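Closet Tips for a Small Bedroom

By Zarmeena Ghumman
December 27, 2018

Most closets get crowded because clothes go in and nothing comes out. Start by emptying one section at a time. Doing the whole closet in a day usually ends with a pile on the bed at midnight.

Sort as you go. Anything that needs a button or a hem goes in a bag by the door. Anything that hasn't fit for 18 months can be given away. Coats are the exception — keep a good coat even if it skips a winter.

Wipe down the shelf and the rod before anything goes back. A damp cloth with a drop of dish soap is enough. For a metal rod that catches, rub a sheet of wax paper along it once it is dry. The hangers will slide again for several months.

Hangers

Matching hangers save more space than people expect. Thick wooden ones are good for suits and heavy jackets but waste room under a T-shirt. Wire ones from the cleaners leave marks in the shoulders and should go back to the cleaners.

If two people share a rod, give each person a color. My sister Iqra Minhas does this with her kids and laundry gets put away faster. 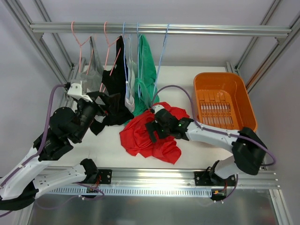 Pink hangers to the left, light blue to the right.

Hang shirts facing the same way and fasten the top button on anything with a collar. Knits should be folded. A heavy sweater will stretch at the shoulders in a week on any hanger, padded or not.

For pants, fold along the crease and hang over the bar. If they slip, wrap a rubber band around each end of the bar.

Shelves and floor

Stack jeans no higher than 3 pairs of the thick kind or the pile leans. Use shelf dividers, or stand a bookend at the end of each stack. Shoes worn every week stay on the floor. Dress shoes can go up top in their boxes, with a label on the short side.

Keeping moths out

Cedar blocks lose their smell after a season. Sand them lightly in January and they will work for another year. Wash wool before storing it — moths go for food stains and sweat first. Vacuum the corners of the closet floor and empty the canister outside.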